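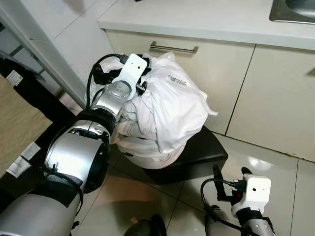 Clundgate has changed the way it maintains the two-armed robot in its Ulladwood test kitchen, moving from repair on failure to a fixed inspection every 18 operating hours. The new schedule took effect on November 8, 2020. Cloth handling accounts for most of the wear. In a typical task the left gripper presses its black fingers into a heap of white cloth on a padded stool while the right one stays raised, and the cables behind the left gripper hang in curves alongside the wrist. Those cables are now the first item on the inspection sheet.

Maintenance lead Dzifa Abugri said the earlier routine covered the joints well but left the wiring to chance. "We logged 21 stoppages before November and most of them were traced to a connector or a cable that had worked its way out of position," she said. "The motors were fine."

Under the new procedure the technician powers the arms down, supports each one at the elbow and checks the cable run by hand from gripper to forearm. Slack is measured with the wrist turned to both ends of its travel. A cable that pulls tight at either end is rerouted before the robot goes back to work. Connectors are unplugged, inspected for bent pins and reseated.

The gripper fingers come off next. Lint collects at the finger pivots and raises the closing current – the controller reads this as a firm grip, and the fingers stop short. The pivots are brushed out dry. Fingers are replaced in pairs after 330 hours, whatever their condition.

Calibration follows any removal. Each gripper is opened and closed fully to reset its zero point, then run through a short set of test grasps on folded cotton. Yiğit Sarıgül, who wrote the calibration routine, said the two arms are now handled separately, so work on one side no longer requires a full restart of the other.

A complete inspection takes 2 hours. Spare fingers and cable sets are kept on site, and gearbox work still goes to Magalhães. Clundgate plans to use the same sheet at its Geritgate workshop once a second set of test fixtures has been delivered.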